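Robotic Suturing: Practising the Instrument Tie on Tissue

Skills Guides > Minimally Invasive Surgery > Suturing and Knot Tying

Purpose of this guide

This guide sets out the recommended method for placing and tying interrupted sutures with wristed robotic instruments during supervised bench practice. It is intended for surgical trainees who have completed the console orientation module and can already move both instruments, clutch and adjust the camera without prompting. It does not replace supervision and is not a protocol for patient care.

Trainees who have only tied by hand, or with straight laparoscopic instruments, should read the section on thread handling before booking a session. Most consoles in use for training provide little or no sense of touch. Tension has to be judged by eye, from the behaviour of the thread and the tissue, and this skill takes longer to acquire than the knot itself.

Before you begin

Book a single console for the full session. Confirm the following with the skills supervisor:

Two needle-driving instruments, or one needle driver and one grasper, according to the exercise sheet.
Tissue for the exercise, pinned flat on the Nondel tray with the incision running diagonally to the camera.
Suture material with a curved needle attached, cut to 14 cm for interrupted stitches. A longer length is harder to control and will collect in the lower part of the view.
A sharps container within reach of the bedside assistant.
A copy of the Pliveck scoring sheet, if the attempt is to be assessed.

Set the camera so that the working tips sit near the middle of the display and both sides of the incision are visible. Trainees tend to work too close. A close view enlarges small movements and hides the tail of the thread, and it also increases glare where polished metal faces the light. If the tips become difficult to see, withdraw the camera slightly or alter its angle before continuing.

Step 1: Position the needle

Take the needle with the dominant instrument a little beyond the midpoint of the curve, towards the end that carries the thread. The needle should sit at a right angle to the jaws. If it has rolled, do not try to correct it by pressing it against the tissue. Pass it to the other instrument, hold it still, and take it again at the correct angle.

The other instrument may hold the thread a short distance from the needle while the grip is adjusted. Suspending the needle in this way allows it to turn freely, and small movements of the thread will bring it round. Keep both sets of tips clear of the tissue surface during the adjustment.
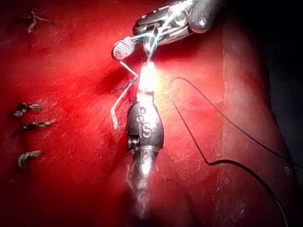
Avoid closing the jaws on the needle point at any stage. A blunted point requires more force to enter the tissue and is a common cause of tearing at the entry site. The point where the thread joins the needle should also be left alone, as repeated grasping weakens it.

Step 2: Place the stitch

Enter the tissue with the point perpendicular to the surface. Rotate the wrist of the instrument so that the needle follows its own curve; pushing it forward in a straight line will widen the track. The exit point should be level with the entry point and the same distance from the incision.

Once enough of the needle has emerged, take hold of it with the receiving instrument behind the point and complete the rotation. Release the driving instrument only when the receiving instrument has a secure hold. Where the tissue is thick, take each side of the incision as a separate bite.

Draw the thread through slowly until a short tail remains. Two centimetres is sufficient for most exercises. Pull in the direction of the stitch and watch the surface for blanching or lifting, either of which indicates drag. If the tail is pulled through, the stitch must be placed again.

Step 3: Form the first throw

Park the needle within view, or hold it, according to your supervisor's preference. Take the long strand with one instrument and bring it across the top of the incision so that it forms a shallow C. The other instrument lies inside the C, with its tips pointing towards the tail.

Wrap the long strand twice around the closed tips. The movement should come chiefly from the wrapping instrument, with the receiving instrument kept nearly still. Keep the wraps loose and close together. Wraps that slip too far down the instrument will bind as the knot is drawn off, and those left at the very end of the jaws tend to fall away before the tail can be reached.

With the wraps in place, advance the instrument to the tail, open the jaws only as far as required, and take the tail near its end. Draw the two strands in opposite directions so that the throw lies flat across the incision.
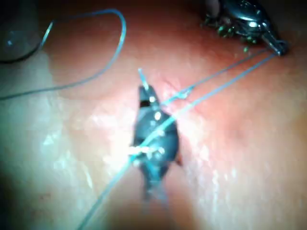
Thread looped around the grasper, with the two pale blue strands leading to the instrument at upper right.

The double wrap provides enough friction to hold the edges together while the next throw is prepared. It will not hold if the tail is lifted. Lower both instruments towards the tissue before releasing either strand.

Step 4: Complete and square the knot

Form the second throw with a single wrap, made in the opposite direction to the first. Draw it down until it meets the first throw, changing the direction of pull so that the knot lies square. If the knot rolls to one side or the strands stand up from the surface, the throws have been laid in the same direction and the knot may slide.

Add a third single throw, again reversing the direction. Exercise sheets for monofilament material may call for further throws, and the number stated on the sheet should be followed.

Stop drawing down when the edges meet. Tissue that puckers between the entry and exit points is under too much tension. The commonest finding in marked attempts is a well-formed knot placed over crushed or bunched tissue, and marks are deducted for this even when the knot is secure.

Step 5: Trim and move on

Ask the assistant to pass the scissors, or exchange the instrument as directed. Cut both tails to an even length, leaving enough that the knot will not loosen. Remove the cut pieces from the field before placing the next stitch, as short lengths of thread are easily mistaken for a working tail.

Space the stitches evenly along the incision. Trainees should look back along the completed knots before each new entry and set the next one by eye to match.

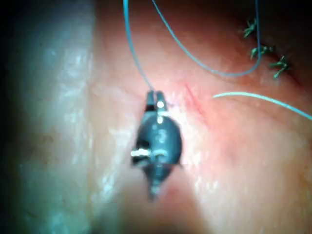 Surgical Skills Unit | Vashisht Centre for Clinical Training

Thread handling

Loose thread is the main source of delay in the early sessions. The following habits are recommended by the Unit and should be practised from the first attempt.

Know where the tail is before you begin a wrap. If it has fallen behind an instrument, retrieve it first.

Hold the thread with the flat of the jaws and close them gently. Needle drivers can fray or cut fine suture if closed with full force.

Move one instrument at a time until the sequence is familiar. Crossing the instruments obscures the tips and often produces an unintended loop.

When a loop forms, stop and open it while it is large. Pulling on a small loop will usually lock it.

Keep the idle instrument in view at all times. An instrument outside the display must not be moved until the camera has been adjusted to include it.

Common faults

The wrap falls off the jaws. The C is too wide or the tips are pointing away from the tail. Shorten the length of thread between the two instruments and turn the tips towards the tail before wrapping.

The first throw loosens. One strand has been lifted while preparing the second throw. Keep the tail low and slack.

The thread breaks. The strands have been pulled unevenly or the material was damaged by earlier grasping. Discard the length and begin with a new one.

The needle is lost from view. Stop, tell the assistant, and leave both instruments where they are while the camera is withdrawn slowly. The session may not continue until the needle is accounted for.

Recording your practice

Enter each session in the Esico logbook, noting the exercise number, the stitches attempted and any comments from the supervisor. A minimum of 24 completed knots is required before a trainee may request formal assessment. Incomplete or untrimmed knots should be recorded but do not count towards the total.

Used needles are to be handed to the assistant and placed in the sharps container before the tray is cleared. Tissue is disposed of in the clinical waste bin. Wipe down the console armrests and return the head height to its lowest setting for the next user.

Bookings and enquiries: extension 1245. Faults with the consoles or instruments should be reported to extension 909 before leaving the laboratory.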